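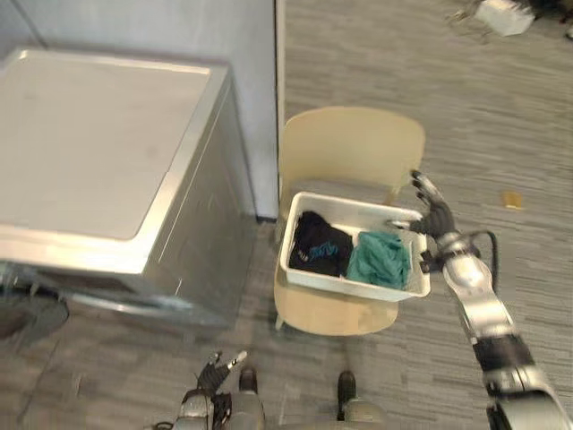

An episode for the laundry set starts when the operator takes control and ends when the last garment has reached its target. Everything between those points is recorded, including pauses, so the layout should be settled first. Put the tray on the chair seat, within reach of the right hand, and leave it slightly askew if that is how it lands. A black garment beside a teal one makes a good pair for early episodes: the two are easy to tell apart in the head view, and labelling goes faster.

Before recording

Check that the head camera sees the whole tray and both hands. Run the arms through the start pose and watch the cable at the right wrist. It must not catch on the chair back at full reach. Set the session name in Gokell and confirm that the joint log and the video share a clock.

Recording

1. Start the log, then wait 2 seconds before moving.
2. Bring the right hand to the near corner of the tray and close the fingers over the rim. Keep the left hand low until it is needed.
3. Carry out the task at a steady pace. If a grasp slips, try again within the same episode – recoveries are wanted.
4. Return to the start pose and stop the log.

After every 4 episodes, swap the garments and turn the tray a little. Do not fold anything neatly. The first Sovonstead set held 594 episodes, nearly all with flat cloth, and the policy trained on it handled heaps badly. The present set stands at 1735.

Labelling

Mark each episode as success, recovered or failed. Keep the failed ones, but file them separately. Where the fingers hide the contact point, use the joint log to set the grasp time. Doubtful cases go to Hema Murthy with the episode number and a one-line note.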